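Tramineo: what our simulated kitchen did and did not teach us
Student project report, second-year robotics option
Submitted 20th April

The brief for our group of four was to get a simulated robot arm to pick small things up off a kitchen worktop and put them somewhere else. We called the project Tramineo. The course notes promise that work of this kind "transfers readily" to a real arm. I was doubtful when we started and I am still doubtful, so this report spends more time on what we could not show than the marking scheme probably wants.

Setting up
We used the Franka model that came with the teaching simulator and a ready-made kitchen. Vilgot Boström wrote the script that moves the objects between attempts. I wrote the grasp planner, which is a grand name for a list of rules: find the object, line up the fingers with its narrow side, go down, close, lift. The other two handled logging and the write-up of failures.

We lost most of August to the camera position. With the view set far back, small objects were only a few pixels wide. With it set close, the arm covered the thing it was meant to be reaching for. We went close in the end and had the planner remember the last position it was sure of. I would not call that a solution.

Results
We ran 1,000 attempts with the object positions shuffled each time. The planner lifted its target and kept hold of it in 57 per cent of them. Brzozowska, the group we shared a lab slot with, reported a better figure, but they counted any lift at all - even if the object dropped straight afterwards - so the two numbers should not be put side by side.

Flat boxes were the worst. If one lay at an angle to the arm, the fingers often came down on a corner and pushed it along. Upright, thin things did better than I expected, though a small sideways knock was enough to lose them.

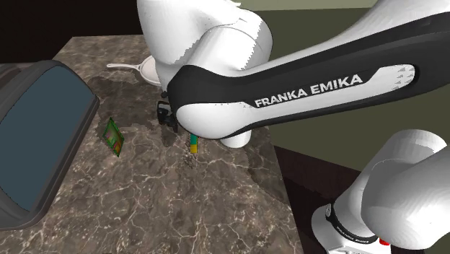
Would the same planner work on a real arm?
We don't know, and our results can't tell us. The simulator gives every surface the same grip and tells the planner exactly where its own joints are. We asked for two hours on the Markness arm to check and were offered a slot after the deadline.

What we would change
Fewer attempts, more kinds of object, and a second viewpoint for when the arm gets in the way. I would also agree on what counts as a success before running anything - we changed our definition twice, and the early logs are no use because of it.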